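Astuces pour l'épreuve « évier » en simulation

La cuisine Kornadeck est la première scène que l'on ouvre au club, et celle où l'on perd le plus de temps. Les conseils qui suivent servent à préparer la manche de Cullville, en février.

1. Dégager le bac avant de programmer quoi que ce soit

Un couvercle rond au fond de l'évier se saisit par son bouton, à condition que la main ait de la place pour descendre. Réglez d'abord la hauteur d'approche au-dessus du rebord, ensuite seulement la fermeture des doigts.
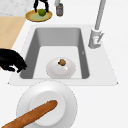 2. Travailler à deux pinces sans les croiser

Donnez à chaque pince sa moitié de plan de travail. Quand une assiette dans le bac porte à la fois un aliment et un petit bocal, une seule pince y va, l'autre attend sur le côté. Sortez le bocal en premier – il bascule dès qu'on incline l'assiette.
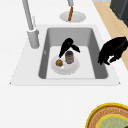 Club de robotique Skodura – section Simulation

Les essais se font par séries de 20, avec le même point de départ. Notez la graine utilisée (la 256 est celle de la fiche) et ne changez qu'un réglage à la fois.

3. Les objets ronds

Une balle ou un citron vert roule dans un plat creux au moindre contact. Approchez à la verticale, doigts écartés, et fermez lentement. Si l'objet est contre le bord du plat, poussez-le vers le centre avant de le prendre.
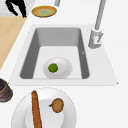

Chisholm signale qu'en baissant la vitesse de fermeture il faut aussi rallonger le délai maximal, faute de quoi l'essai est compté comme raté. C'est juste : passez-le de 2 à 6 secondes.

4. Changer de point de vue

Vérifiez la scène de face, à hauteur du robinet. Un gros objet au premier plan, comme une boule rouge, masque une bonne partie du bac et fausse l'estimation des distances.

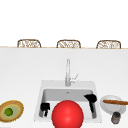 5. Ranger ses fichiers

Un dossier par série, les réglages dans un fichier texte à côté. Les résultats sont à déposer avant le mardi 25 mai.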